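Search this site Search Enter keywords

The long life of a lunch tray

When the canteen at Tudisska closed for repairs in February, Isla Crichton was asked to clear the store cupboards. She had worked in the kitchen for eight years and thought she knew what was in them. At the back, behind the catering tins, she found trays from three different decades, most of them still fit to use.
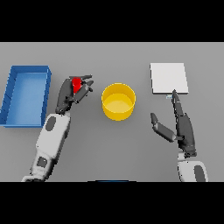
Staff Magazine -- Catering and Facilities Team

Trays have had a quiet history in works canteens. The early ones at Tudisska were pressed metal, heavy to carry and loud when dropped. Older staff remember the noise more than the food. Moulded trays replaced them when the second dining room opened, and for a time each room had its own colour so that they could be sorted at the end of the day.

The system did not last. People carried their lunch from one room to the other, or took it back to their desks, and trays turned up in the post room, the bicycle shed and once on the roof. Crichton found an old notice asking for the return of 249 trays. It was signed by a manager who has long since retired, and there is no record of how many came back.

Gregor Carnegie joined the kitchen as a washer-up and now runs it. He says the tray decides more than people think. A large one encourages diners to take a pudding and a drink as well as a main course. A small one keeps the queue moving, as there is less to choose and less to balance.

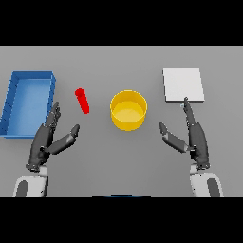
When Carnegie took over he tried doing without trays for a month. Food waste went down, but so did tempers. Diners made two trips to the counter, soup was spilt on the stairs, and the cleaners asked for the trays back. He gave in and ordered 200 from Caredura, in a smaller size than before.

They have worn well, though the corners chip if they are stacked while still hot. Carnegie has the evening shift stand them on edge in the racks and leave them until morning. Crichton would like a second rack by the door -- she has asked twice -- but the fire exit has to be kept clear.
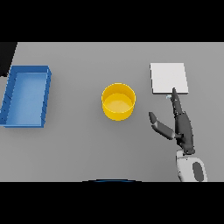

What happens to the old ones

Most of the metal trays have gone for scrap. A few were kept by the gardening club at the Trekent site, where they hold seedlings on the windowsill of the boiler house. Staff who would like one can ask at the kitchen hatch after the lunch service. The dining room reopens with the same menu and the same prices.

Last updated: Jun 13, 2026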